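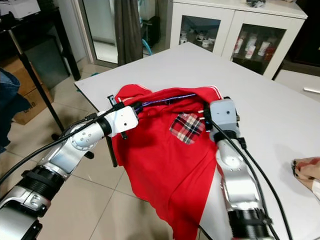 ## Ticket: red polo won't fold flat, plaid pocket goes crooked

**Opened:** 10/06/2022
**Status:** mostly fixed, leaving it open
**Area:** folding table, Laltari guesthouse laundry

**What's wrong**

Okay, so this is the red polo with the white trim on the collar and the plaid pocket on the chest. Every other shirt in the Laltari batch folds up fine and stays folded. This one comes out with the pocket tilted, a fat ridge across the middle, and a bottom hem that sticks out past the sides. I've redone it more times than I want to write down, and I'd really like it to sit in the stack like its friends!

We have 34 of these to get onto the shelf (the guesthouse staff wear them at the front desk), so whatever works here I want to use on all of them.

**Tried so far**

1. Folded it the usual way, sleeves in and then bottom up. Pocket ended up tilted, same as before.
2. Swapped the order, bottom up first and then sleeves. Worse. The sleeves had nothing to lie flat against and the whole thing puffed up like a cushion.
3. Pulled the shirt farther up the table before starting. Big improvement! When the lower half hangs over the front edge, the weight drags the front panel down while you're trying to square the shoulders, and the pocket goes with it. I'd been starting way too close to the edge without noticing.
4. Ironed the pocket flat, low heat, with a cloth on top. Helped a little. The plaid fabric is stiffer than the rest of the shirt and I think it shrank differently in the wash.
5. Tried the Plusum folding board we bought in February. It's 14 inches wide and this shirt is an XL, so no. Great for the kids' stuff though.

**What works right now**

- Whole shirt on the table, hem included. Nothing hanging.
- Smooth from the collar down with the flat of your hand, and do the pocket last.
- Line up the pocket's top edge with the table edge. If that's straight, the rest follows (the side seams on these are twisted, so don't trust them).
- Sleeves in, then fold in thirds from the bottom – halves put the crease right through the pocket.

**Still open**

The collar. It flops over to one side after a night in the stack and I don't have a good answer. Camia in the other building uses cardboard strips under theirs, and I've asked if we can borrow a few to try. Neves sells plastic ones, but the smallest pack is 1000 and we are not that kind of operation.

**Update, same day**

Washed it again at 40, skipped the dryer, hung it up by the hem. The pocket is sitting much straighter now, so I'm blaming the dryer for at least half of this. Please hang the rest of the batch too until I've tested a couple more. Leaving the ticket open for the collar.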